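Über uns

Wir sind die Nähwerkstatt Bassey in Dornholm, und wir lieben Kleinkram! Knöpfe, Druckknöpfe, Perlen, Häkchen, Ösen – alles, was in anderen Läden irgendwo hinten in der Schublade liegt, hat bei uns einen Platz ganz vorn. Angefangen hat es mit Nkechi Bassey und einer Änderungsschneiderei, in der die Kundinnen nach dem Abholen einfach sitzen blieben und zuschauen wollten. Irgendwann hat Nkechi ihnen eine Nadel in die Hand gedrückt. Seitdem sind wir auch eine Schule.

Heute unterrichten wir zu dritt: Nkechi macht Zuschnitt und Maschine, Otakar Zeman alles mit Leder und Nieten, und Mechthild Ammann gibt die Perlenkurse am Abend (die im Dezember sind immer als Erste voll, bitte früh melden). In jeden Kurs passen 20 Leute, dann ist wirklich jeder Stuhl besetzt und es wird herrlich laut.

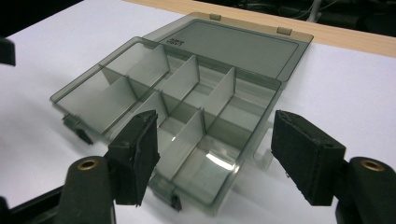 Unser Knopflager ist der heimliche Mittelpunkt des Hauses. Im Moment führen wir 2.821 Sorten, vom schlichten Hemdenknopf bis zum handbemalten Einzelstück, und Zainab Jibrin kennt sie gefühlt alle auswendig. Wer bei uns anfängt, bekommt deshalb am ersten Abend eine Sortierbox und darf ins Lager. Wir mögen die flachen mit Klappdeckel am liebsten, rauchgrau und durchsichtig, mit acht Fächern in zwei Reihen: Da sieht man auch bei geschlossenem Deckel, was drin ist, und für ein erstes Projekt reichen acht Fächer gut aus. Was hineinkommt, entscheidet jede und jeder selbst, und wir freuen uns jedes Mal, wie verschieden die Mischungen am Ende aussehen!

Genäht wird bei uns übrigens auch für andere. Für die Theatergruppe Urkano haben wir in der letzten Spielzeit 86 Kostüme ausgebessert, darunter einen Mantel mit so vielen Haken, dass Otakar bis heute davon erzählt.

Wenn du Lust bekommen hast, komm einfach vorbei. Vorkenntnisse brauchst du keine, eine eigene Maschine auch nicht. Bring gern das Kleidungsstück mit, das seit Jahren mit fehlendem Knopf im Schrank hängt, Zainab sucht mit dir einen passenden. Kaffee steht auf der Fensterbank, die Kurspläne hängen gleich neben der Tür.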